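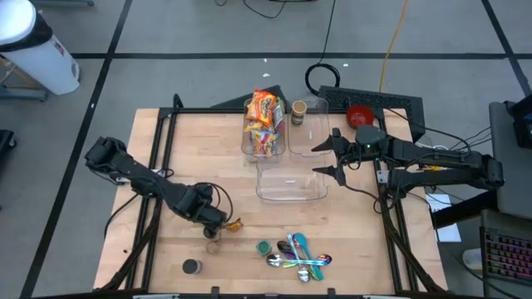
Gadisa Tesfamariam
Before you change planner again, find out how long each arm spends waiting for the other one. If your lock covers the whole tabletop you have one robot with a spare, and no planner will fix that. What does your log say?

Janaka Navaratnam (thread starter)
I should have put that in the first post. The lock covers everything between the rails. An arm asks for the table, gets it, picks, places, retracts and lets go. It's safe but very slow on the sorting job, where snacks go to one bin, the cup to another and the spoons to the third.

From the last log, 3264 planning calls. Most of them are repeats. The arm that is waiting keeps replanning against a world that is still moving, throws the plan away, and starts again when the lock comes free. I'm using Purka for the planning and Meteo for the task queue, both on the same PC. Perception publishes object poses at 15 Hz.

So my question stands: is it worth going to a proper coupled planner with both arms in one state space, or can I get there with something smaller?

Gadisa Tesfamariam
Smaller. Split the table into zones and lock those. Left, middle, right to begin with. The middle one takes in the bins, and only one arm at a time goes into it. You'll get most of the gain from letting one arm approach and grasp while the other is placing.

Also stop the waiting arm replanning on every update. Plan once when the zone is granted. If the pose has moved by more than your grasp tolerance since then, replan, otherwise go.

Ayten Altıntaş
I don't agree with fixed zones. I ran them on a similar layout and the upper links caused more trouble than the grippers did. Your gripper can be well inside the left zone with the elbow hanging over the middle. A zone drawn on the tabletop tells you nothing about what is above it. Arms mounted opposite each other and reaching inwards are the worst case for this.

What worked for me was to lock swept volumes. Plan the whole motion, take the space the arm will pass through (padded), and reserve that with a start and end time. The second arm plans around the reservation. It's prioritised planning and it isn't new, but it gives you something you can check.

Gadisa Tesfamariam
That's fine until the first arm stalls. Then your end times are wrong and the second arm drives into space it thinks is free.

Ayten Altıntaş
Only if you release by the clock. Release by progress along the path. The executor reports which waypoint it has passed and the volume behind it is freed. If the arm stalls, nothing is freed and the other one waits. I said start and end time above, which was badly put - the times are only used for choosing an order.

Janaka Navaratnam
Purka can give me the swept volume as a set of spheres per link, so the reservation itself is easy. Progress is harder. The arm driver (Delić, the older branch) only tells me moving or not moving. I could read the joint angles and work out the nearest waypoint myself.

Volkan Işık
Do that. Project the measured joint angles on to the path, and never let the progress value go backwards. Watch out for paths that double back near the same pose, such as down to the grasp and straight up again. Nearest point will jump to the wrong half. Search only a short window ahead of the last value.

Gadisa Tesfamariam
Agreed on the window. I'd still put the coarse zones in first, since you can have them running by tonight and they'll tell you whether the lock is really the problem.

Volkan Işık
A different point. Janaka, where do the bin poses come from? If they are clear plastic, I would expect the depth camera to give you rubbish on them. I had a planner that I blamed for weeks and the fault was in the collision map. Some walls were there in one update and gone in the next, so half the plans were rejected when they were checked again before execution.

Janaka Navaratnam
From depth, same as everything else. And yes, the empty one comes and goes. You can see the wood straight through the bottom, so when the walls drop out it's just table. The one with the snacks is steadier, but then the height is wrong, as the big bag stands up over the rim and the map takes that as the top of the bin.

Volkan Işık
Then that comes before any of the locking work. Take the bins out of the depth pipeline. You know their size, so use a fixed model for each and only estimate where it sits on the table. Put a printed marker on the bin floor if you have nothing better, although it will be covered as soon as something is placed on it. I find the pose once at the start, keep it, and check it again whenever a gripper has been inside.

Treat the contents as a separate object. Bin walls from the model, then a height map for what is in it.

Ayten Altıntaş
Seconded. I'd use the same idea for the small clear container on the left side. If it isn't in the map as a known shape, the left arm will plan its retract through it sooner or later.

Janaka Navaratnam
OK. Bins first, then reservations. Now the spoons. They are in a crossed pile and pose estimation is poor on the shiny ones. The teal one it finds every time. The metal ones it sometimes joins together into a single long object, and the grasp then lands at the crossing point, where the gripper would take more than one.

Gadisa Tesfamariam
Don't estimate poses for the pile. Segment it, find the handle that has nothing lying over it, and grasp the handle well away from the crossing. Top one first, look again, repeat. You only need a local direction for the handle and a height, and the height can come from the table plane plus an offset.

Ayten Altıntaş
Which handle is on top is the hard part with shiny metal. Colour edges at the crossing are more useful than depth there. I'd also add a check after the lift: compare the pile before and after, and if more than one segment has gone, put them back down to the side and try again.

Volkan Işık
Gripper width is a cheaper check. Two handles side by side read wider than one.

Ayten Altıntaş
Not if they are stacked flat between the fingers. Use both checks.

Janaka Navaratnam
I've put the fixed bin models in. With the old whole-table lock and no other change, the rejected plans have dropped a great deal, so Volkan was right about where the time was going. The waiting arm still replans far too often, which is next.

One question on reservations. If both arms want the space over the same bin, I was going to let Meteo decide by queue order. Is there a reason not to?

Gadisa Tesfamariam
Queue order is fine as long as the arm that loses isn't already holding something over the space the winner has to cross. That's your deadlock. Give each arm a parking pose on its own side, and make sure it can always be reached without entering the shared space. If a request is refused, the arm goes there and waits.

Ayten Altıntaş
And reserve the way back to parking together with the move itself. If you ask for it afterwards you can be refused, and then you are stuck over the bins.

Janaka Navaratnam
Thanks. I'll write that as one request with two parts. The code is going in the Dimora repository under the scheduler folder, with the logs next to it. I'll post the planning call count here once the reservations are running.

Volkan Işık
Please log the refused requests too, with the name of the arm that was holding the space.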